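Storing Dried Herbs at Home: What We Found Out
Project report by Rostyslav Vakulenko, Bindon College

I picked herbs because my gran grows far too many of them, and I wanted to know how long they keep their smell once they are dried. Every July she hangs up mint, sage and thyme, and by winter half of it smells of dust!

We filled 19 jars with dried mint, using 100 g in total, and kept them in three places: a sunny windowsill, a closed cupboard and an open shelf. Each week our tasters sniffed them blind and gave marks out of ten – a lovely job, though mint does start to tickle your nose after a while. 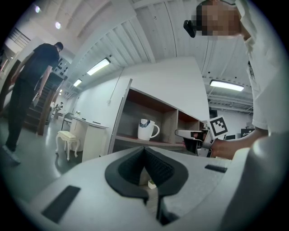
Reaching towards the light grey shelving unit.

The cupboard jars won easily. After six weeks they still scored eight, while the windowsill jars had dropped to three and turned a sad yellowish brown. The open shelf surprised me most, as it came out much nearer the cupboard than I had guessed.

I would love to try this again with sage, and with whole leaves against crushed ones. Savchuk, my project partner, wants to test paper bags too – we have already saved 400 g of leaves for it.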